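Dumel Bench Forum > Arm cells > Upkeep
Posted in December by lockwood_left

Two arms, one table of crockery. The left gripper has started arriving low over the small cups. I re-zeroed it at 30 cycles and again at 55. It thanked me by drifting.

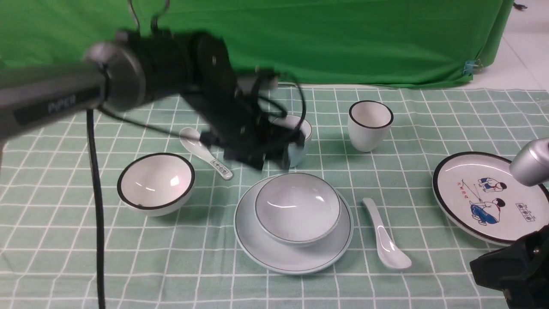 1. What I've tried
Tightened the mount screws, wiped the fingers, swore. The hanging cable is my suspect, as it tugs when the wrist turns.

todia_tom: Cable, my foot. Check the wrist joint for play.

lockwood_left: Checked. Solid. The right arm handles spoons fine on the same settings.
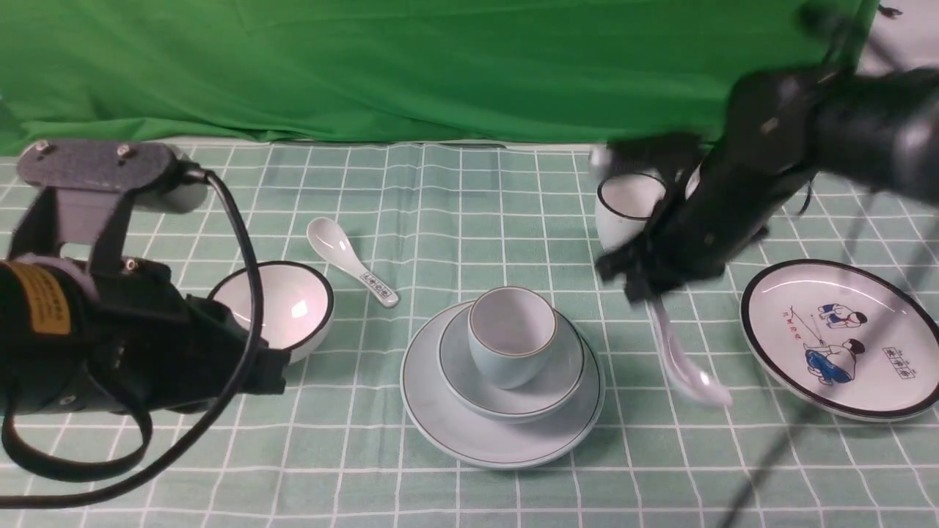 Elsie Penrose thinks you're both wrong and wants the base clamps checked first. Mine crept for more than 3,000 cycles before I looked down.

Comments (2)

wiltine451: Clamps, then cable. Leave slack at the wrist and tie it at the elbow.

todia_tom: Still the wrist.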